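Keeping the Two-Arm Cell Running: My Semester Project Report
11/11/2022

Why I picked this

When the project list went up I skipped all the software topics and put my name next to "cell setup and upkeep." I like tools, and I'd already spent most of February in the lab tightening things that weren't on my timetable. The cell is the double one at the back, the one everybody calls Rokar. It has two arms on a shared front rail, and the job it's used for is grocery handling: take produce and packets, put them in a bag, take them out again, over and over. My task was to get it from "works if you're lucky" to something the next group could switch on and trust.

What was wrong when I started

The log sheet from the previous group was short and a bit grim. The right arm had stopped in the middle of a job 20 times, mostly with a lost signal from the gripper. The left arm drifted, so a grasp taught in the morning landed nearly 4 mm off by the afternoon. Also, the wiring tray under the rail was a bird's nest. I could not tell which wire fed which arm without pulling on it, and I did pull on one, and I'm sorry.

I made myself a rule to change one thing at a time and run the same bag job after each change. It's slow! But the first week I changed three things at once and then had no idea which one had helped.

The cables

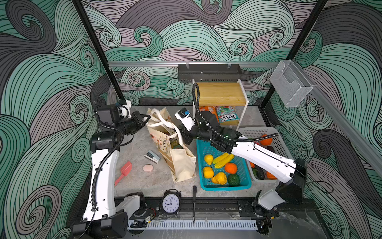
Cables ate up more of my semester than anything else. The ones going out to the grippers have to be long enough for the arm to stretch all the way and short enough not to grab the bag on the way past. My first try was way too tight, and it tugged at the connector whenever the wrist turned over. Then I went too long and it snagged a basket. What I settled on for the right arm is a loop that goes up from the gripper and then back along the forearm, so it stays above the produce even with the arm stretched across both baskets. I bought 40 hook-and-loop ties from Sasteck and used almost all of them, because zip ties kept getting snipped and then never replaced. The power and signal wires now run in separate halves of the slotted tray, with paper flags at both ends.

After the rerouting I ran the bag job 600 times over several days and had four signal drops. All four went away when I reseated one plug that I had, um, not pushed in until it clicked. That's on the checklist now.

The bases

The drift was the mounting bolts on the left base. I'd been blaming the calibration file for two weeks – I even rewrote it from scratch – and the whole time the base could rock if you leaned on the forearm. I took the bolts out one at a time, cleaned the threads, put them back with thread locker and marked each head with a paint pen so a loose one shows up at a glance. Then I calibrated again and taught the bag positions fresh.

The grippers

The old finger pads had gone shiny and the packets slid right out. I swapped them for softer ones from Polel, which grip the plastic fruit well but collect dust like crazy. A wipe with a damp cloth before each session is enough. I also check that both jaws close evenly on a strip of cardboard, and I tighten the wrist camera screws, since those work loose faster than anything else on the arm. 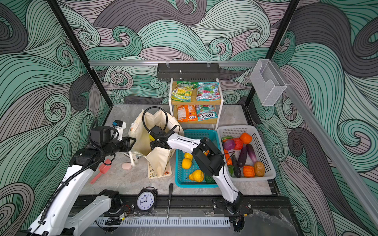 Bag job with both arms: right gripper in the tote, left one alongside.

Checking the reach into the bag was the part I was most nervous about. The bag is soft and never stands the same way twice, so I set the approach height higher than I thought I needed and slowed the last bit down. The other arm waits close by, and I had to leave extra room between the two wrists for the cable loops.

What I'd do next

The spare parts drawer needs a real list. I ordered a second set of pads from Cieślak to compare but they came too late to test, so they're in the drawer in their envelope. I'd also like proper strain relief on the right gripper plug – my fix is a tie and some hope. The startup checklist is one page, taped inside the cabinet door. Please do the bolts first.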